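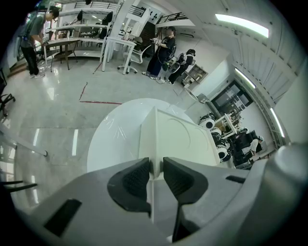 We've had the Gonico hand-held gripper kit for a month and I said I'd post notes once we had real hours on it. Short thread.

What you get: a pair of grippers, the backpack rig, cables, chargers, and a login for the upload service. We bought ours through Dokach. No robot needed to record, you just do the task with the grippers in your hands.

Count so far is 1,066 episodes. 444 of those came from one week in January, when we finally had enough people trained on it.

Setup the first morning took 54 minutes. Most of that was firmware. Now it's a few minutes per person, and the straps are the slow part.

The jaw pads are good. Grip on small boxes is better than on the Lindqvist set we had before. Glassware is harder. You have to slow down and come in level, and new people don't.

Weight is fine for an hour. After that people start resting their elbows on things and you see it in the data.

Tabletop work is where I'd start. One box, one glass, a marker cube on each gripper, and let people repeat it until it gets boring. 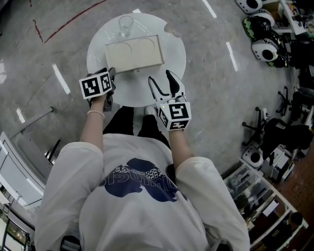
Wenjie Xiong wrote back that tracking drops out for their group whenever the cubes turn away from the camera, and asked if the new firmware fixed that.

Partly. Short dropouts get filled in now. Long ones still kill the episode, and the upload service won't flag it until you've already sent the file. I've asked support for a local check. They said spring.

Price: the hardware is fair. The service plan is the part I'd argue about – you pay per seat, and we only ever need 2 seats at once.

The Prillstead office gets its kit next month. I'll post their numbers when I have them.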